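Sábado, 19 de mayo de 2018

Sigo con el escurreplatos, que ya me tiene un poco obsesionada. Venkatesh pasó ayer y dice que los palitos están demasiado separados para platos de postre, y puede que tenga razón (¡no se lo digáis!). Medí otra vez: 40 mm entre palito y palito, 387 mm de largo total. Para los platos hondos de Carkport va de maravilla, pero los llanos de plástico bailan.

Hoy toca plástico: el rosa, el azul y el verde menta. Me gustan más que los blancos porque se distinguen de lejos y así apunto los colores en el cuaderno sin liarme. Los alicates se quedan en la mesa, al fondo, que luego hay que devolverlos al cajón de Eirlys o se enfada, y con razón, que en diciembre le perdí unos.

Pendiente: lijar la base y probar otro barniz, el de Lurnthorpe deja la madera pegajosa.
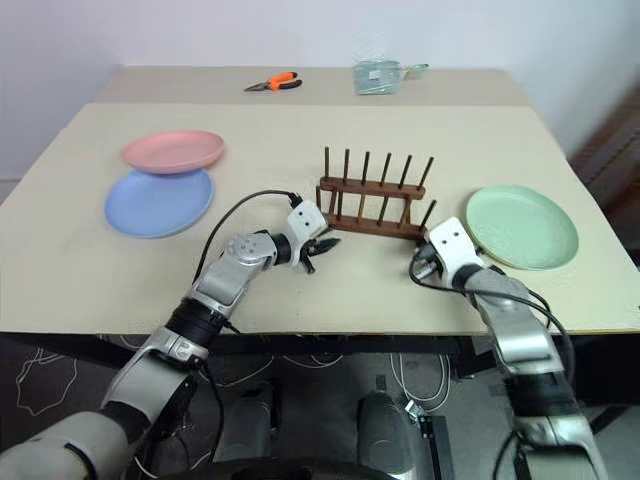
Los tres platos y el escurreplatos de madera oscura, otra vez:
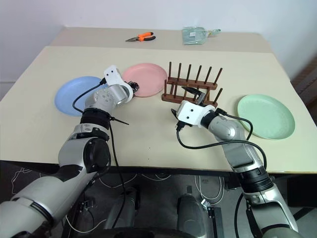
¿Hace falta pegar los palitos a los travesaños?

Con que entren a presión basta, pero una gota de cola en los de los extremos evita que se aflojen al cargar el escurreplatos.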